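Estantería zapatera abierta

La estantería zapatera abierta (también zapatera de baldas, zapatero abierto o, en algunos catálogos, rack de calzado) es un mueble auxiliar sin puertas destinado a guardar zapatos, zapatillas y chanclas de uso diario. Se compone de un bastidor y de dos o más baldas horizontales. Se coloca sobre todo en recibidores, pasillos y dormitorios, también a la entrada de baños, vestuarios y casas de huéspedes.

Se distingue del zapatero cerrado, de puertas o de trampilla abatible, en que el calzado queda a la vista y ventilado. Ocupa normalmente menos fondo que un armario y se monta en poco tiempo.

Denominación

El término varía mucho según la zona. En España «zapatero» sirve para el mueble en general, cerrado o no, y de paso para el oficio. En México y parte de Sudamérica se oye más «zapatera». «Estante para zapatos» es comprensible en todas partes. Los fabricantes mezclan los nombres sin mucho criterio – un mismo modelo puede aparecer como estantería en una página y como zapatero en la siguiente.

Estructura

Bastidor. De tubo metálico, cuadrado o redondo, o de listones de madera. El acabado negro es habitual en los modelos llamados industriales. Cuatro postes verticales, unidos por travesaños. Algunos llevan perforaciones a intervalos regulares, que permiten variar la altura de las baldas.

Baldas. Macizas, de tablero, de rejilla o de tubos paralelos. Las de superficie continua tienen la ventaja de recoger la tierra que sueltan las suelas; en las de rejilla cae al nivel inferior. La combinación de metal negro y madera clara se ve mucho en muebles de recibidor.

Balda superior. A menudo no se usa para calzado. Sirve de repisa para llaves, correo o una bandeja, o se deja despejada. En modelos bajos puede hacer de banco solo si el fabricante lo indica expresamente, muchas no soportan el peso de una persona.

Dimensiones

No hay una medida única. En la serie Mellby, de la firma Amance, el modelo corto tiene 834 mm de ancho y el largo 1234 mm, los dos con el mismo bastidor. La separación entre baldas depende de lo que se guarde: poca para chanclas y calzado plano, bastante más para botines, y las botas altas suelen ir fuera o tumbadas.

El fondo es el dato que más problemas da. Si la balda es corta, el talón o la puntera sobresale, y en un pasillo estrecho se acaba tropezando.

Uso y colocación del calzado

Lo común es ordenar por pares, juntos y paralelos. Hay dos costumbres principales:

Puntera hacia fuera. Se reconoce antes el modelo y queda mejor a la vista. Preferida en tiendas y hoteles.
Talón hacia fuera. Más cómodo para coger el par con dos dedos por detrás, y esconde el desgaste de la punta.

Un tercer sistema, el alternado (un zapato hacia delante y otro hacia atrás), ahorra algo de ancho con calzado de puntera estrecha. Con zapatillas de suela gruesa apenas se nota.

En la parte baja se pone lo que más se usa o lo más pesado. La balda intermedia queda para lo demás. Los zapatos sueltos, separados de su pareja, son el desorden más frecuente en este mueble, junto con los que asoman por el borde y terminan en el suelo.

Zapatillas de casa y de invitados

En las casas donde es norma descalzarse al entrar, la estantería tiene una doble función: recibe los zapatos de calle y ofrece zapatillas de interior. Estas suelen ser abiertas, de tipo chancla o pala, de una sola pieza y fáciles de lavar. Las blancas se asocian a hoteles y baños, aunque enseñan enseguida la suciedad.

Siamak Mousavi, en el manual de recibidores publicado por Yazdani, recomienda separar por niveles el calzado de calle y el de interior, sin mezclarlos nunca en una misma balda. Otros autores lo ven excesivo en casas pequeñas. El mismo manual aconseja dejar sitio libre para más de 2 pares de visita, cifra que en la edición siguiente ya no sale.

Limpieza y mantenimiento

Las baldas de madera se limpian con un paño apenas húmedo y se secan después, en el sentido de la veta. No conviene poner calzado mojado directamente: deja cercos. El tubo metálico pide poco, un trapo y revisar los tornillos de vez en cuando, que se aflojan si el mueble se arrastra. En suelos irregulares se usan tacos nivelables – la gama Roltach los incluye, en otras hay que comprarlos a parte.

Si la estructura es alta y estrecha debe fijarse a la pared, sobre todo si hay niños. Las de tres baldas bajas suelen mantenerse estables por si mismas.

Véase también

Zapatero (mueble)
Recibidor
Zapatilla de casa
Estantería metálica

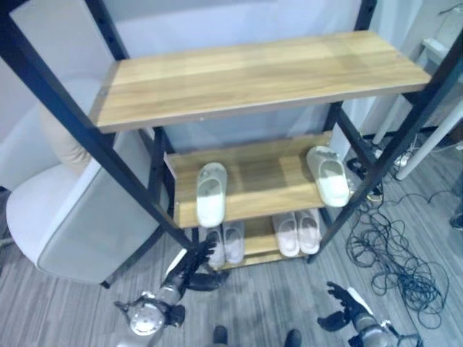
Estantería de bastidor negro y tres baldas de madera clara, con zapatillas blancas en las dos inferiores.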